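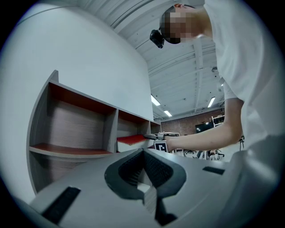
Reaching for the shelving, in a white short-sleeved T-shirt.

The long way back for Storkthorpe's number 14

On a Monday in July, before the grass has dried, Dorin Barbu is already out on the far pitch at Storkthorpe, jogging from one corner flag to the other and grumbling cheerfully about his knee. He is the sort of defender people come to games early to watch warm up, and he has missed it all badly (the noise, the bus rides, even the soup at Grerkilton).

"I used to hate away days up there," he tells me. "Then I spent a winter on the couch and I'd have walked to Grerkilton in my slippers!"

His coach, Lilla Bárány, has been patient with him, more patient than he has been with himself. She gave him 5 minutes in the last friendly against Quintana, and he spent four of them telling everybody else where to stand. She laughed about it afterward, though she did ask him to please touch the ball next time.

There were 200 people there that evening, and when he pulled off his jacket they stood up and clapped as if it were a cup final. Barbu says he looked at his boots the whole way on, so he wouldn't have to look at his mother. The season opens at home, and he has already asked her to bring a handkerchief.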